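Unit 2: Packing and Cushioning for Small Shippers
Course notes, prepared by Kiri Ngata

Welcome back, everybody, and thank you for the lovely pile of questions you left me after Unit 1. I have tried to work the answers in as we go, so if yours isn't here, please bring it up again in January.

We begin with void fill, meaning whatever takes up the room between your item and the wall of the box. People tend to think of it as padding, and it does pad a little, but its main work is to stop the item from traveling. A mug that can slide will pick up speed every time the truck brakes, and by the time it reaches the side of the box it is moving quite a bit faster than you'd like!
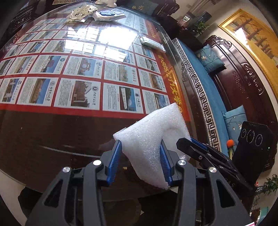
Wrapping is a separate job, and I do ask that you keep the two apart in your notes. A wrap stays with the item and protects its surface and its thin places - handles, spouts, rims, the corners of a picture frame. Wrap those first, then the whole piece, and tape the wrap to itself so the glaze or varnish never meets the adhesive.

For our case study we'll use the Endstead pottery orders. Cúc Lý kept a record of 1,192 parcels over one season, and of those, 17 came back with breakage. She was kind enough to let us read her notes on every one, and you'll find that the lids come up again and again (Thịnh Lò guessed this in class, so well done). Most had been packed sitting on their pots. She now wraps each lid alone and stands it on edge beside the pot.

Before next time, please read the Rullodby handout as far as page 12 and pack one breakable thing from your own kitchen. Give the closed box a gentle shake and listen. If you hear movement, open it up, add fill, and write down where the gap was. Thư Sầm has the spare tape if you run short.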